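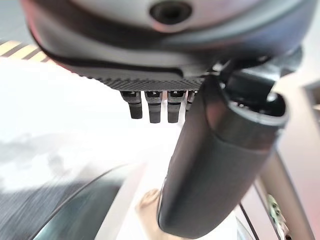 **Hasness knitwear – range meeting, October**

Present: Kalliopi Vukadinović (chair), Živko Matić, Verna Benavides, Thilini Paul (minutes)
Apologies: Svend Ásgeirsdóttir

Meeting opened 9.40 am. Previous minutes accepted.

**1. Size chart**
Verna reported 29 returns on the Iston cardigan, most marked "too small in the sleeve". The chart online still shows last winter's measurements. Thilini to replace it and add centimetres for sleeve and shoulder. Živko asked that the grey and navy be measured separately – the navy came from a second dye lot and is shorter in the body.

**2. Vollow tee**
Second sample received. Neckline is fine, hem still rolls after washing. Kalliopi doesn't want to approve it as is. Živko to ask the maker for a wider hem and a new price. Colours stay at seven. 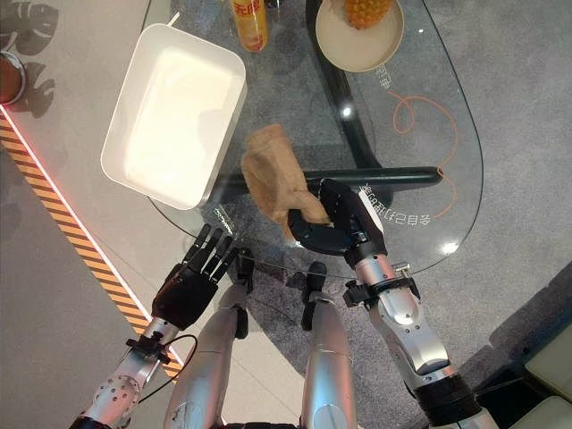 *Oval glass table with white tray and light brown cloth*

**3. Lazarević scarf**
161 in stock. Agreed to drop the fringed version and keep the plain one. No markdown before the new catalogue goes out.

**4. Care labels**
Svend sent a note: the wool blend labels say warm wash and should say cold. 13 cartons to be relabelled before dispatch. Verna to organise.

**5. Other business**
Swing tag wording held over – Svend to bring two versions.

Closed 10.55 am.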